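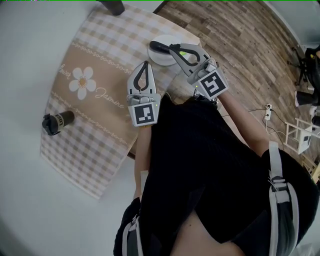 Figure 1. Table surface with the checked placemat used in the layout study.

Student Work > Interior Design > Project Reports

Small Tables, Many Things: Placemats as Layout Guides in Shared Rooms
Rosemarie Lenz
April 29, 2021

1. Purpose
This report considers whether a printed placemat helps a person to keep a small dining table in order. The project was carried out within the Valtasura housing module, in which students examine everyday furniture in shared accommodation.

2. Materials
The table has a pale top and stands on a wooden floor. The placemat is beige and white gingham with a wide tan band, on which a white daisy with a yellow centre is printed beside the word "Jasmine". Items set out included a black cylindrical bottle and a white round object. The total budget was 35 euros, of which the greater part was spent on placemats.

3. Method
Participants were asked to clear the table and then to lay it again, first on the bare surface and afterwards with the mat. The bare area measured 800 by 560 mm. No instruction was given as to where any item should go.

4. Findings
With the mat in place, most participants treated the tan band as a boundary and kept tall items to one side of it. Bottles were often laid down - a habit which took up more space than expected. Flat items tended to be placed near the border of the mat, where they were easily knocked. The plain Prakix mat was tidied more quickly but was liked less.

5. Further work
A second round is planned for September, using the narrower Hollmann table and a mat without lettering.

Shares: 12
Comments: 3

Related reports
Shelf Heights in the Drurno Student Kitchen
Storing Chairs in a Narrow Hall
Table Linen and Cleaning Time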